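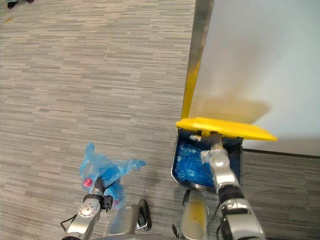 My sister's view is that a person who owns a trash bin with a bright yellow lid has no excuse for anything on the carpet. She has a point. I have a carpet in gray stripes, picked for hiding dirt, and it hides it so well that I only find things with my socks.

So October became the month of the floor. The rule was 12 minutes every evening, trash first, no sorting, no reading old receipts from Farnero to see what I used to pay for soup. Plastic bags were the worst of it. I had nearly 200 of them stuffed inside other bags, a system my mother swears by and I inherited along with her knees.

I also priced a proper new bin at Domovton. The nice one opens softly and costs 371, which is more than I spent on the chair I'm sitting in. I bought a roll of liners and went home.

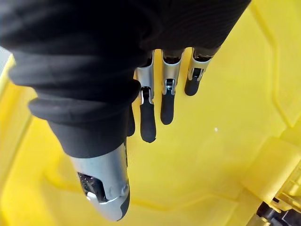

Yellow plastic, going strong.

Three evenings in, I skipped one. The carpet didn't tell on me. Tonight it's the drawer with the takeout menus, and I'm keeping the one from Katene.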